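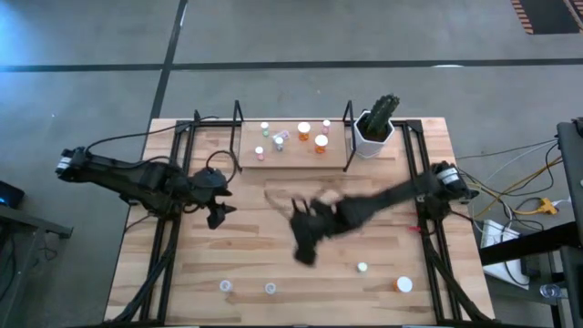 Two robot arms over a wooden table, with small containers on the shelf at the back.

Why do mountain trails zigzag?

If you have ever hiked up a mountain, you have probably looked at the trail and thought the person who built it was lost. It goes left. It goes right. It goes left again. The top, meanwhile, is straight up, where everyone can see it.

Those zigzags are called switchbacks, and they are there to save your legs.

Take the Lolta Trail on Mount Yorath. The steep part climbs 160 feet. You could go straight up it, the way a goat would, but you have two legs and a backpack full of snacks. So the trail makes 11 sharp turns. You walk a lot farther, but every step is a small one uphill. A ramp works the same way. Pushing a bike up a ramp takes longer than lifting it up the stairs, and it hurts less.

Rain is the other reason. Water loves a straight path downhill. It speeds up as it goes and carries dirt along with it, and after a few good storms your trail is a ditch. A gentle slope slows the water down, so the dirt mostly stays where it was put.

What about shortcuts?

At every bend somebody gets a clever idea and cuts straight across. The plants there get squashed, the ground gets bare, and the rain finds its new slide. Near Nakero, one shortcut got so deep that the trail crew spent seven days filling it with rocks. It had saved each hiker eight seconds.

Try it at home: make a hill of damp sand. Draw one groove straight down and one that zigzags. Pour a cup of water into the top of each – outside, please – and see which groove gets bigger.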